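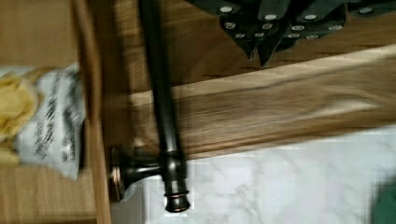
People keep asking me whether a machine can do the kitchen yet. My answer is no, and I don't expect it to change by December. Put a bronze faucet and a bag of food on the same counter and you have two hard problems. One is rigid and has a long spout that catches on things. The other bends wherever you grab it. A person handles both without looking.

Companies like Jekaris and Drokent sell the idea of a helper for the whole house. I would settle for one that clears a counter.

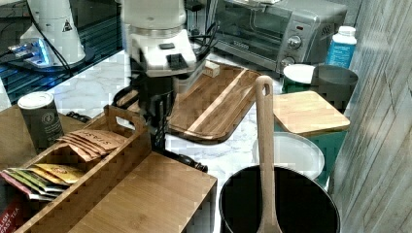
Two arms, one counter, and a row of tea packets.

Tea packets are a fair test. They are thin, they lean on each other, and pulling one out tends to bring its neighbor along. On a shop floor you would fix that with a feeder – Kuruc has built them for years – and the arm would never have to think about it.

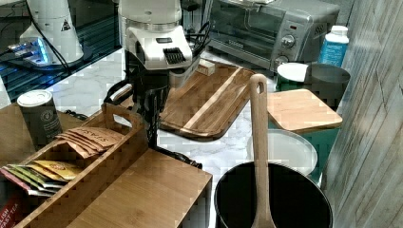 A home has no feeder. Spoons get left standing in pots, and plates end up leaning on whatever is near. I would pay up to $400 a month for a machine that coped with that, and I would let it take 45 minutes over a job I do in two. Until then I'll wipe my own counters.

We use cookies to improve your visit. Accept | Settings

Related
Virkden and the slow warehouse
Why folding towels is still hard
What a dishwasher gets right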